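The Hand at Flunel 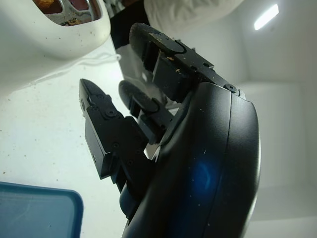
Six in the morning and the hand wouldn't close. Hiếu Thân had been in since before four. Coat still on. Tea gone cold on the step because you didn't bring tea inside, that was the one rule Skeketti ever wrote down and stuck to the door.

He told it to close again.

Click. Whirr. Two of the fingers went, sweet as anything. The long one moved a bit, stopped, shook. Went back to where it started as if it had thought better of it.

"Come on," he said. "Come on, come on."

The phone buzzed. Nhàn Hoàng. He let it buzz. Then he didn't.

"Is it up?"

"Nearly."

"Nearly how?"

"Nearly like it isn't."

He could hear her car. Indicator ticking. She'd be on the ring road then, past the Jutis depot, and that gave him what, half an hour if the lights were bad. She was bringing the people from Thái. Three of them, with the cheque or without it, depending.

"Did you change the tendon?" she said.

"I changed the tendon."

"Did you zero it after?"

"Nhàn. I've zeroed it till I'm sick."

"Then it's dirt."

"It's not dirt."

She rang off. She always rang off first.

It was dirt. Well, he didn't know that yet. He sat on the upturned crate with the small torch in his teeth and looked along the long finger, and there were crumbs on it. On the flat plate along the top, by the screw holes. Orange brown. Toast or something like toast. All yesterday it had been in and out of that white machine on the counter, pinch and lift, pinch and lift, a hundred goes, and Hiếu had stood there with the clipboard ticking boxes and hadn't once thought about where the bits went.

A hundred goes. Ninety-odd of them good. He'd been so pleased he'd phoned his mother.

Right. Power off. He pulled the plug on the arm and counted to thirty like you were meant to and got to nineteen. Brush. Where was the brush. The good brush, the soft one, was in the drawer with the wrong label, it had always been in the drawer with the wrong label. He brushed outwards, from the palm to the tip, the way his old boss at Flunel had shown him years back with a clock, of all things, a carriage clock with a dead moth in it. Never towards the works. You don't push the muck to where it wants to go.

Crumbs on the counter now. More of them. He'd wipe it after.

He blew in the joint, then remembered you weren't supposed to blow in the joint. Spit. Damp. Never mind.

Smallest driver. First screw out, into the bottle cap. Second screw out, bottle cap. Third one wouldn't shift. He leaned on it. He swore at it in two languages. He got up, walked to the door, looked at the tea, walked back. It came out like it had never been stuck at all and pinged off somewhere and he stood dead still, listening.

Nothing.

"No," he said. "No no no."

On his knees then. Cheek to the floor. Torch under the bench, torch along the skirting. A pen lid. A washer from some other year. A dead spider, or a live one being clever. Phone again, in his back pocket, buzzing against him, and he let it.

The screw was in his turn-up. It was in his bloody turn-up.

He laughed, by himself, on the floor, a bit too long.

Cover off. And there it was. Down in the hinge, pressed flat, a bit of crust no bigger than a lentil and hard as a tooth. It had been squashed in there every time the finger bent, until the finger couldn't bend. He went in with the tweezers. First try it split. Second try he got half. The other half took him ten minutes, and a pin, and holding his breath.

He laid both halves on a tissue. He didn't know why. You'd want to show someone.

Dab of grease, less than you think. Cover back. Screws from the cap, one, two, and the runaway. Not tight. Nip it and stop. He plugged the arm in and the fan came on and the little voice in his head that sounded like Nhàn said zero it, so he zeroed it.

Close.

Two fingers went. The long one shook.

"Please," said Hiếu.

It went. Slow, slower than teh others, feeling its way down like an old man on wet stairs. Then it touched.

Open. Close. Open. Close. Faster now. He turned the speed up, bit more, bit more. There was a tick in it. Very faint, at the bottom of the stroke, a tick that hadn't been there yesterday. He bent his ear to it. He thought about the cover and the three screws and the other thing it might be, the bearing, and how a bearing was two weeks if you were lucky and September if you weren't.

Car doors outside. Voices, one of them Nhàn's, doing her visitor laugh.

He grabbed the cloth. Wiped at the counter, most of it. Kicked the crate under the bench. Tissue, tissue, he put the tissue in his shirt pocket with the crust in it.

The door went. "Hiếu! Why is there a cup on the step, I've had it all over my shoe." Then, lower, coming close, smiling over her shoulder at the others: "Well?"

"It was dirt," he said.

She didn't say anything. She looked at the hand opening and closing and he watched her tilt her head a little to one side. She had better ears than him. She'd always had better ears.

Tick.

"How long's it been doing that?" she said, hardly moving her lips.

"Since about now."

"Will it do the morning?"

He thought of ninety-odd out of a hundred. He thought of his mother, who'd told the neighbours.

"If we go slow," he said.

"Then talk loud," said Nhàn, and turned round, and held out both arms to the people from Thái. "Come in, come in, mind the tea."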